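# C'est quoi, une mise à jour ?

Tu joues sur la tablette. Tranquille. Et là, paf, un message : « Une mise à jour est disponible ». Tu cliques sur « Plus tard ». Tout le monde fait ça. Mais c'est quoi au juste, ce truc ?

Bon, on y va, vite fait.

## D'abord, une appli, c'est du texte

Oui oui, du texte. Des lignes et des lignes d'instructions écrites par des gens qu'on appelle des développeurs (ou des développeuses). Ça s'appelle du **code**. Exemple, en français :

- si le doigt touche le bouton vert, lancer la partie
- si le joueur n'a plus de vies, afficher « Perdu ! »
- sinon, continuer la musique

La tablette lit ça ligne par ligne. Super vite. Et elle obéit, bêtement. Si c'est écrit de travers, elle fait de travers.

Une petite appli, par exemple Perkside, le jeu où on range des planètes : 1 235 lignes. C'est peu ! Les grosses applis en ont des millions.

## Et les bugs alors ?

Un bug, c'est une erreur dans le code. Une faute d'orthographe, un peu, sauf que la maîtresse c'est la machine et elle ne devine jamais ce que tu voulais dire.

Dans Perkside, au début, quand on arrivait à 600 points, le score repassait à zéro. Rageant. Pourquoi ? Un signe à l'envers dans une ligne. Un seul. Il a fallu une journée entière pour le trouver.

Donc : on corrige la ligne, on vérifie, et on envoie la nouvelle version à tous les joueurs. Voilà. C'est ça une mise à jour.

## Pas que des bugs

Une mise à jour peut aussi servir à :

- ajouter des choses (un niveau, un chapeau pour ton personnage, une langue)
- aller plus vite, ou manger moins de batterie
- fermer une porte

Fermer une porte ?? Oui. Des fois dans le code il y a un trou par où quelqu'un de mal intentionné pourrait entrer et regarder tes affaires. On appelle ça une *faille*. La mise à jour bouche le trou. Celles-là, faut pas les remettre à plus tard, demande à un adulte de les installer le jour même.

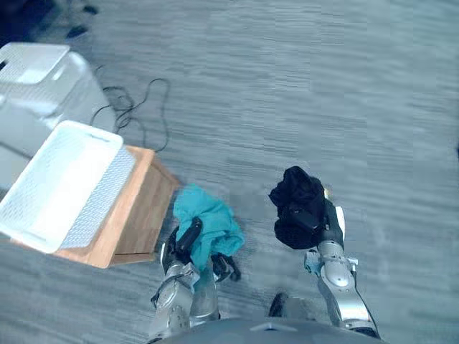 ## Les numéros bizarres

Version 2.4.1. Ça se lit comment ? De gauche à droite, du plus gros au plus petit.

- le **2** : gros changement, l'appli est presque neuve
- le **4** : des nouveautés, mais on s'y retrouve
- le **1** : des petites réparations

Donc de 2.4.1 à 2.4.2, tu ne verras sans doute rien du tout. De 2 à 3, attention, les boutons ont peut-être déménagé ! (Tous les développeurs ne comptent pas pareil, certains mettent l'année. Bref.)

## Comment ça arrive chez toi

1. Les développeurs finissent la nouvelle version.
2. Ils la testent. Sur des vieux téléphones aussi, et des tout petits, et des très grands.
3. Ils l'envoient au magasin d'applis, qui la contrôle.
4. Ta tablette demande de temps en temps : « Y a du nouveau ? »
5. Si oui, elle télécharge et elle remplace l'ancien code par le nouveau.

Souvent elle ne télécharge que les morceaux qui ont changé. Malin : si le jeu pèse 200 Mo et que seul un niveau a bougé, pas besoin de tout reprendre.

Tes parties sauvegardées, elles, sont rangées ailleurs. Normalement elles ne bougent pas. Normalement.

## Et si ça se passe mal ?

Ça arrive. En décembre, la mise à jour de Gernum, l'appli de dessin, avait un souci : la gomme dessinait en rose. Les développeurs on renvoyé une correction le lendemain. Une mise à jour pour réparer la mise à jour, oui.

Trois trucs à savoir quand même :

- n'éteins pas la tablette pendant l'installation
- branche-la si la batterie est faible
- si c'est écrit « espace insuffisant », il faut faire de la place, genre les 80 photos floues du chat

Et méfie-toi des fausses mises à jour ! Une fenêtre qui clignote sur un site internet, « VITE TON APPAREIL EST EN DANGER », on n'y touche pas. Les vraies passent par les réglages ou par le magasin d'applis. Un doute, tu montres à un grand.

## À toi

Ouvre une appli avec un adulte, va dans les réglages, cherche « À propos ». Le numéro de version est souvent caché là. Note-le sur un papier avec la date. Reviens voir dans un mois, compare. Lequel des chiffres a changé, le premier, celui du milieu, le dernier ?

## Petit dico

**Code** : les instructions que suit la machine.

**Bug** : une erreur dans le code.

**Faille** : un trou dans la sécurité.

**Version** : l'état de l'appli à un moment donné, avec son numéro.

**Télécharger** : faire venir un fichier d'internet jusque sur ton appareil.

La prochaine fiche parlera des mots de passe.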